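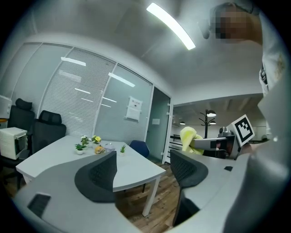

The **Trelard** is a hand-held gripper designed for home building and developed by Ingrid Lindqvist and other members of Hillance, a shared workshop. It lets a person pick things up in the way a robot would, slowly and with a good deal of concentration, so that the movement can be recorded and later played back on a robot arm. The design has no legs, no wheels and no opinions, and its entry in the workshop's own catalogue places it under "Robots, parts of". In use it is held out at arm's length with a square black-and-white marker tilted towards whoever is opposite, and the usual object of its attentions is a yellow cloth. The cloth appears in nearly all the project's published notes and is considered by some members to be the senior partner.

## Name

The name comes from a typing error in the first parts order, which was meant to read "trolley and lard". The trolley was for moving the bench drill. No explanation for the lard has survived. The label on the box read TRELARD, the box was used to store the first shell, and within a month people were calling the contents by the name on the lid.

An earlier attempt by the same group was called the Zamora. It had three fingers and could hold a tennis ball securely, but could not let go of one, and the build page for it now consists mostly of advice to build something else.

## Design

The body is a large curved grey shell, matt on the outside, with the jaws at the front. A builder's first remark is usually about its size. Lindqvist's build notes concede the point and explain that the shell was drawn around the wiring, which had been done first and by several people. A smaller shell is described in the notes as "next", and has been next through 11 revisions.

The jaws are worked by the user's own fingers through a simple lever. Motors were considered and then dropped on grounds of weight, cost and the Zamora. With no motor in it, the Trelard feels the same resistance as the hand holding it, and beginners find this a help when the object is soft. It also means the tool gets tired at exactly the same rate as its owner.

Position is worked out from printed square markers, one on the tool and others placed wherever the builder has room for them. A camera sees the blocky pattern, the software knows how big the square ought to be, and from this it can say where the tool is and which way up. The markers must be flat. Early ones were printed on ordinary paper and stuck down with the glue stick from the kitchen drawer, and they curled in the warm. One week's recordings from March show the gripper apparently passing downwards through the table and carrying on.

### Software

Recordings are handled by Visum, a program written by the same members and named before anybody had checked what it meant. Visum lines up the video with the opening and closing of the jaws, throws away the parts where the user is scratching, and saves the rest. It has a single large button marked START and a smaller one, added later, marked STOP. For the first few months a recording was ended by closing the laptop.

## Building one

Parts for a single Trelard are within reach of most hobbyists, and the notes allow six evenings for the work. Those who have built one generally report a longer period, the difference being made up of looking for the small spring. The order of work given in the notes is as follows:

1. Print both halves of the shell and leave them to cool before taking them off the bed.
2. Fit the lever and the spring. Order two springs.
3. Run the cables along the inside of the shell and tape them down, then close the shell and check that the lever still moves. It won't. Open the shell and move the cables.
4. Fix the pads to the jaws. The texture should face inwards.
5. Mount the marker on its bracket, measure it with a proper rule, and type that measurement into Visum. The size it was supposed to be is of no interest to the software.
6. Hold the finished tool over a table for ten minutes before adding anything else to it.

The last step was put in by Lindqvist after a builder fitted a battery pack, a second camera and a handle from a suitcase, and was then unable to lift the result with one arm.

## The cloth test

New builds are tried out on a cloth. Hard objects are poor judges of a gripper: a mug can be held badly for a long time and look perfectly well on it. Cloth behaves differently each time it is picked up, slides out of a loose jaw at once, and has no correct side. The notes ask for a plain cloth in a bright colour, on a table light enough to show it up, with other objects left standing nearby so that the user has something to avoid. Potted plants are common in this role. They are a sensible height, they stay where they are put, and a user who knocks one over can be relied upon to remember it.

The test has three parts. The cloth is lifted from a heap, moved across the table without touching anything else, and put down again. A tidy fold is not required. Cloth is allowed to bunch up above the jaws or to twist into something like a rope and hang down across the pad, and both are recorded as they happen. The habit of stopping to straighten it was common among early testers, and had to be discouraged once an arm trained on their recordings began making long thoughtful pauses of its own.

By the time the eleventh revision was closed, the project had kept 3,403 recordings, of which 2,000 were of cloth. The remainder cover spoons, lids, socks and a single lemon. Socks have since been dropped from the programme as being "cloth with a grudge", a phrase in the notes that is initialled by two different people. 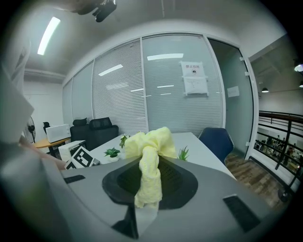
## Reception

Opinion among home builders is divided. Supporters point out that the tool is cheap, that it can be mended with a screwdriver, and that it needs no robot to be present, which suits people who haven't got one. Critics observe that many of its owners still haven't got one, and that a large collection of recordings of a person moving a cloth is, without an arm at the other end, a large collection of recordings of a person moving a cloth.

A longer-running argument concerns the marker. One party at Hillance holds that the squares are ugly and ought to be replaced by software that finds the tool by its shape. The other party holds that the squares work. A trial of the shape method was made during the ninth revision, and located the gripper correctly until somebody came in wearing a grey jumper.

## Known faults

- The lever squeaks in cold weather. Candle wax is the accepted cure.
- Left-handed users find that the cable leaves the shell on the wrong side. A mirrored shell is available, though its STL file was uploaded the right way round and must be mirrored before printing.
- Visum gives every recording a name ending in the hour, but has never been told when the clocks change.
- Pads pick up lint. They should be wiped after each session, for which a second cloth is recommended, in another colour.

## See also

- Zamora (gripper)
- Visum (software)
- List of things the Zamora is still holding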